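Stiddale Workshop Notes
Setting up a bench for checking and sorting turned pegs
Damir Matić
Updated May 22, 2024

These notes cover the sorting bench for short wooden pegs and blocks that have already been turned and cut to length. They assume the parts are dry and sanded. For moisture readings, see the separate page on storage at Wolde.

What you need

A table with a flat top and a raised or contrasting edge
A gray bench mat, matte finish
One shallow open bin for accepted parts
One lidded box for rejects, kept under the table
A small square and a steel rule
A soft pencil

1. Prepare the surface

Clear the table and wipe it with a dry cloth. Lay the mat flat and push it back until it meets the wall. Smooth it from the center outward. A ridge under the mat will tilt a short part enough to give a false reading with the square.

Use a matte mat. Glossy mats reflect the overhead lights, and the reflection hides small chips on the bottom rim of a part. Mid-gray works for both pale and dark woods. We tried green and black on the Avoritz order and went back to gray after the first batch.

2. Place the bin

Set the bin to the right if you are right-handed, to the left otherwise. Its long side should face you. Choose a shallow bin with a smooth, flat floor, so that parts can be laid down instead of dropped. White is preferred, as sawdust and loose splinters show up against it and can be wiped out between batches.

Leave the middle of the mat free. Only the part being checked belongs there.

3. Stand the part on end

Take one part from the batch and stand it upright near the center of the mat, with clear space on every side. For a round peg, turn it until the grain on the side facing you can be read from top to bottom. Let go and wait a moment. A part that rocks has an end that is out of square or a burr on the rim. Mark the high side in pencil and put the part in the reject box.

A short cylinder in position for checking, with the growth rings on its top face and the white bin to the right: 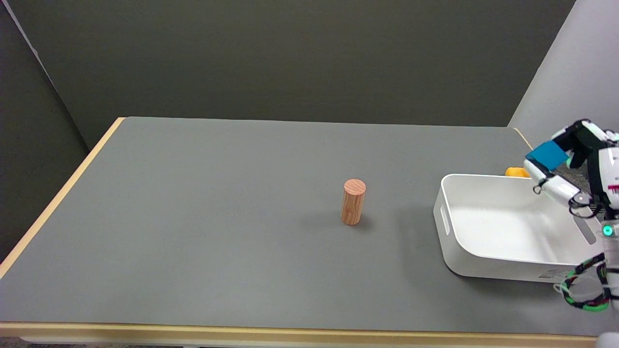

4. Check the end grain

Look straight down at the top face. The rings should be clean, with no dark line running across them. A line that starts at the rim and points toward the center is usually a drying check. Press a thumbnail against it. If the nail catches, reject the part.

Turn the part over and repeat on the other end.

5. Check the side

Hold the square on the mat and slide it up to the part. Look for light between the blade and the wood. Rotate the part a quarter turn and look again. Measure the height with the rule once per batch, or whenever the saw stop has been moved.

6. Put the part away

Lay accepted parts on their sides in the bin, in one layer. When the floor of the bin is covered, empty it into the batch carton and start again. Do not stack parts in the bin.

Batch records

Write the batch number, the total checked and the total rejected on the carton. The Wodeck run last October came to 3,577 pegs, with 58 rejects, most of them for drying checks. If a batch gives more than eight rejects in the first carton, stop and inspect the saw before continuing.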